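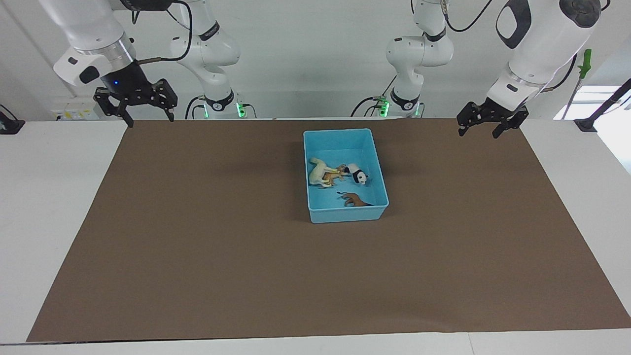 Fig. 4.1 Toy animals in a light-blue plastic bin.

CHAPTER 4
Groups, Kinds, and Leftovers

Draft text for the intro course, revised October 23, 2018. Page numbers in the index still follow the old version.

In this chapter
4.1 Why sort at all
4.2 Picking a trait
4.3 Groups inside groups
4.4 The leftover pile
4.5 When the groups have to change
Key terms

What you need from earlier chapters: the difference between a record and the thing it stands for (Chapter 2), and what a trait is (3.1). The rest of Chapter 3 helps but you can get by without it.

4.1 Why sort at all

Animals first. Most people's earliest sorting system is animals. Farm ones, zoo ones, pets. Later on the school version comes in, with backbones and without, and the farm group quietly goes away. A cow didn't change. The reason for grouping it did.

Keep that in mind through the whole chapter. Groups are made for a use. A farm supply store, a vet, a museum, and a children's book publisher all handle "animals" and they cut the subject up four different ways, and all four work fine for the people using them. The store goes by feed. The vet goes by body size and what diseases turn up. The museum goes by descent, mostly, with a cabinet or two arranged by where the expedition went. The publisher goes by habitat, jungle book, ocean book, barn book.

So, a working definition. To classify is to put things in groups so that someone can find them, compare them, or treat them alike. Find, compare, treat alike. Most systems serve one of these well and the others badly. A pharmacy shelf arranged A to Z is great for finding and useless for comparing. Two painkillers with nearly the same effect can end up on opposite walls.

Sorting also saves talk. If a shipping clerk hears "fragile," nobody has to list what's in the box. The group name carries a bundle of instructions with it. That's the treat-alike use, and it is the one that does the most work in daily life and gets the least attention in books like this. Load limits, tax brackets, shoe sizes, blood types.

A word on cost. Sorting takes time up front and saves time later, and if later never comes it was wasted. Plenty of home photo collections are better off unsorted. Date order is free, the camera does it, and the family looks through them twice a year.

4.2 Picking a trait

Every grouping rests on at least one trait. Color, weight, age, owner, language, whatever. Some traits make good groups and some don't. What to look for:

A good trait can be checked by whoever is doing the sorting. If the sorter has to call somebody, the pile grows. The town archive at Bautista sorted its incoming letters by "importance" for years. The clerks had no way to tell. In practice the thick envelopes were important and the thin ones weren't, and the bridge contract was a thin one.

A good trait stays put. Price is a bad one for a library, condition is a bad one for a museum, both drift. Country of origin seems safe until a border moves. Date of arrival is dull but it never changes, which explains why so many collections fall back on it for the basic number and hang everything else on top.

A good trait splits the pile usefully. If 4000 items go in and all but a handful come out in the same group, the trait told you almost nothing. Same if every item lands in a group of its own. The useful range is in between and depends on how people search. For open shelves, a group that takes up one or two shelves is comfortable to browse. For a computer search, group size matters less, but see 4.4.

Then there's the trouble of traits that look like one trait and are really two. "Small" on a hardware store bin may mean short or thin. "Old" on a record shelf may mean recorded long ago or bought long ago. "Wild" in a seed catalog can mean collected in the wild or just never bred, and growers do argue about it. When a trait name is doing two jobs, split it or write down which one you mean. Write it on the bin if you can. A note in a manual gets read by new hires for one week.

Case: Nurkar button collection. The Nurkar museum holds a large gift of clothing buttons. The donor had them by color, in jars. Pretty, and easy to sort, a child could do it. Trouble started once visitors came in with real questions. Tailors wanted size and number of holes. Historians wanted material, since bone and shell and glass point to different trades and years. Color mattered to almost none of them. The museum re-sorted by material, then size, and kept color as a line in the written record. One jar per color stayed on display in the front hall because people like it. There were then two systems in one building, one for looking and one for using, and that is normal and not a failure.

4.3 Groups inside groups

Once a group gets too big to handle, it gets divided. Do it enough and you have a tree, or hierarchy: broad groups at the top, narrow ones underneath. Furniture, then seating, then chairs, then folding chairs.

What the tree buys you is inheritance. Anything true of the upper group should hold for everything below. If seating must be fire tested then folding chairs must be fire tested, and the rule only has to be written down once. The price is that the upper rule has to be really true all the way down. One exception at the bottom and either the rule gets a footnote or the item gets moved. Birds fly is the old classroom example. Penguins, ostriches, kiwis. Footnote.

Order of cuts matters too. Suppose a clothing warehouse divides by season, then size, then color. Another one in the same street does size, season, color. Same stock, same number of final slots. But the first one can clear out all its winter coats by emptying one aisle, and the second one has to visit every aisle in the building. The second one can serve a customer who wears one size from a single spot. Neither is more correct. Whatever gets cut first is what stays together.

A useful habit is to ask what gets moved, sold, cleaned, or looked up as a batch. Cut on that first.

Not everything wants to be a tree. Music is a well known headache. A song can be a waltz, a love song, and sung in Portuguese all at once, and none of these sits inside the others. For cases like this use facets: several separate lists of traits, with each item getting a value from each list. Recipe sites do it. Main ingredient, cooking time, meal, diet. Soup under 30 minutes, no dairy. With a tree somebody would have had to decide ahead of time whether soup came before dairy.

Physical things are the catch. A book record can have ten facets, but the book itself still stands in one place. So real collections usually have a simple tree for the shelves and facets for the catalog, plus a call number tying the two togehter.

4.4 The leftover pile

Every system has one. Misc, Other, General, To Be Sorted, the kitchen drawer. There is nothing wrong with having a leftover group. Trying to do without one is worse, people then force odd items into places they don't belong and those items are lost for good. Something in Other can at least be found by going through Other.

Watch its size. As a house rule for this course, when leftovers pass 20 percent of the whole, stop and look inside. Usually there is a group in there waiting for a name. The Tanau public library went through its General shelf one June and found that most of it was home repair. The scheme was older than the hobby. A new heading was added and General shrank back to a single shelf, mostly almanacs.

Two kinds of leftovers, and they should be kept apart. Items that don't fit any group, and items that noone has looked at yet. The first need a decision. The second need an hour of work. Mixed together, they hide each other, and the pile gets a bad name it may not deserve.

4.5 When the groups have to change

Systems age. New things come in, words go out of use, the people asking want something else. At some point patching costs more than redoing.

Redoing is slow, and the old labels are still out there on receipts, in letters, in people's heads. Ultberg changed its street zones and kept the old zone number in small print under the new one for 60 months. Five years. Delivery firms were still using the small print near the end. Plan for overlap, and keep a crosswalk, meaning a plain table with the old group on the left and the new one on the right. Where one old group splits into several, say so in the table and give the rule for telling them apart. Chapter 9 covers crosswalks properly, including the ugly ones.

Key terms

Classify: to put things in groups for finding, comparing, or treating alike.
Trait: something about an item that can be checked and used to group it.
Hierarchy: groups inside groups, broad to narrow.
Inheritance: what holds for the upper group holds for the lower ones.
Facet: one of several independent lists of traits used side by side.
Leftover group: where items go that fit no other group.
Crosswalk: table matching an old set of groups to a new one.

Next: 4.2 again, at length, with the full Nurkar tables.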